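Bin Picking Without a Parts List: Project Report, Team Pliritby

Robotics Capstone, submitted Tuesday, February 20, 2024

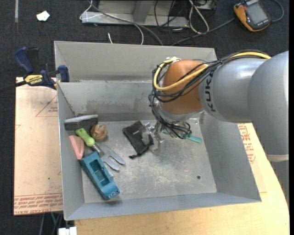
Our proposal promised a system that would empty a bin of mixed objects it had never met before. The proposal was written in an afternoon, by people who had not yet tried to pick up a garden fork with a robot. This report covers what we built, what it did, and which parts of the proposal we would like back.

1. The task

The arm is a KUKA with a gripper at the wrist, shared with two other capstone teams. It has to reach into a metal bin, grasp one object, lift it clear and drop it in a tray. No object may be described to the software in advance. A pick counts if the object reaches the tray. It does not count if the object reaches the carpet, a rule we had to add in the first week.

The test set has 28 objects, bought or taken from drawers at home. We wanted a spread of shapes, so it includes a hand fork with a lime-green handle, a black fabric pouch with a drawstring, a brown mottled ball and several things in teal that we keep mixing up in the logs.

2. Method

A depth camera looks at the bin and produces a height map. Our planner, which we named Cellex after a long argument, proposes grasp points and scores each one on width, slope and distance from the walls. The highest score wins. The arm goes there, closes, lifts, and checks the finger gap to see if it is holding anything.

We first planned to train the scoring on simulated picks only. The simulator was very encouraging. It had no drawstrings in it, and its metal did not shine. After a poor start on the real bin we collected 1000 real attempts through January, in shifts, and retrained on those. Most of our social lives can be found in that folder.

Cables were a project of their own. The first routing along the arm caught on the rim whenever the wrist turned too far, so we limited the wrist rotation and left more slack around the joint. This costs us some grasp angles – mainly the good ones.

3. Results

For the final test we ran 10 rounds, each with a fresh pile. The planner cleared the bin in four of them. In the other six it stopped with something still inside, usually lying flat against a wall where the gripper could not get around it.

The pouch was easier than we feared. Cloth forgives a bad grasp, and the fingers could be well off center and still come up with a fold of it. The ball was harder than it had any right to be. If one finger touched early it rolled, and the planner then aimed with full confidence at the place where it used to be.

The fork was the worst. Cellex likes the handle, reasonably enough, but the head is heavy and the whole thing swings on the way up. We lost 13 picks to swinging. Slowing the lift helped. Grasping nearer the neck helped more, and we should have tried it a month earlier.

4. Problems we did not solve

Worn metal still confuses the depth map, and the planner will now and then try to pick up the floor. The gap check catches this, but each try wastes a cycle. Objects that overlap are also treated as one big object, so the first grasp on a cluster tends to be a sort of stirring.

5. Next steps

The code and the pick logs go to next year's team. We suggest they add a push motion to get objects away from the walls, and look again before the fingers close. They should also book the arm early. The sign-up sheet fills by Monday noon, and the other teams get up earlier than we do.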